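Plastic basket or shopping bag for keeping fruit on the counter?

Danica Kelmendi
Urkcombe

Hi all! Every fall I come home from the Zellonley market with way more fruit than I can eat, and my sister and I keep having the same argument. She says leave it in the shopping bag on the table, it'll ripen faster. I like to tip it all into my turquoise basket with the little holes so it can breathe (and because it looks cheerful, I admit it). Last time I paid for 2 kilos and threw out a good part of it, all soft underneath, so I'd love to know who's right. The kitchen gets pretty warm in the afternoon if that matters.
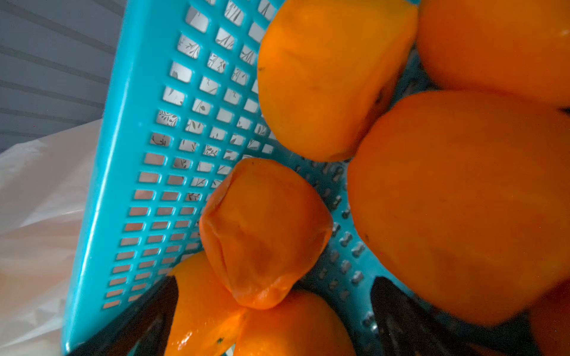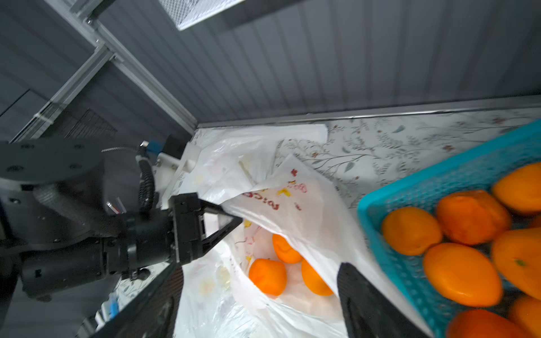
First picture: fruit in the basket. Second: fruit in the white bag, with the basket on the right.

Ranasinghe

Basket, every time. Plastic bags hold moisture and that's where the mold starts. I'd put a folded dish towel in the bottom, keep it to one layer if you can, and turn the fruit over every couple of days. Anything with a dent or a wrinkly patch gets eaten first, don't put it back with the others! If you want to hurry something along, use a paper bag with a banana in it and check it each morning. Once it's ripe, move it to the fridge. And wash it right before you eat it, I used to wash mine as soon as I got home and it spoiled so much quicker.

Nivitz16

bag is fine if you leave it open. mine never last long enough to go bad lol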